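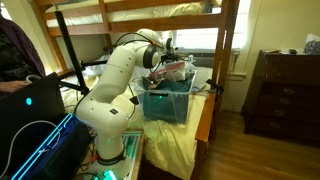

Clear storage bin on the lower bunk, with fabric inside and a zip-top bag on top.

Bunk Room Storage – Frequently Asked Questions
Last revised Jul 24, 2021

Which bins can be used in the bunk rooms?
Clear plastic bins with a wide rim. The Pilico 37-liter bin is the standard size at Sonder House and fits under every lower bunk. The Brileo bin has the same footprint but a taller lid, and it catches on the side rail when pushed in at an angle. Opaque bins are accepted for shoes only.

Can a bin be left on the mattress?
During packing and unpacking, yes. At night it goes under the bunk or on the shelf by the door. Keep bins off the upper bunk at all times. The guard rail is built to stop a sleeper from rolling out and is not rated for a sliding load.

How should a bin be packed?
Bulky fabric first: blankets, spare sheets, sweaters. Press it flat and fill the corners. Small items go in zip-top bags laid on top, where they can be reached without emptying the bin. Stop 2 inches below the rim if a lid will be used.

What belongs in a zip-top bag?
Socks, chargers, toiletries, paperwork and anything that might leak. Squeeze out the air before closing. Liquids need a bag of their own – one bottle per bag.

Can damp clothes be stored?
No. A lidded bin does not ventilate, and fabric will smell within a day. Use the drying rack in the hall. The rooms are kept below 60 percent humidity, but this does not help the contents of a closed bin.

Are vacuum bags allowed?
Yes, for comforters and winter coats. Lay them flat. A vacuum bag that has lost its seal expands and can lift the lid, so check it when the bedding is changed.

How is the lower bunk made up after packing?
Clear the mattress, pull the fitted sheet toward the head, and tuck the foot end last. The Kao sheets run long and will hang in folds at the foot if the corners are not seated. Replacement sheets are in the linen closet.

What happens to bins left behind?
They are labeled with the room and bunk and held until the end of the following February. Contents are then donated. Food is discarded at checkout.

Is there a charge for extra bins?
The first bin is included. Each additional bin is NT$3,000 per season, payable at the desk.

Who handles questions not covered on this page?
I-hsuan Tsai, housing office. Include the room number and the bunk position (upper or lower) in the message.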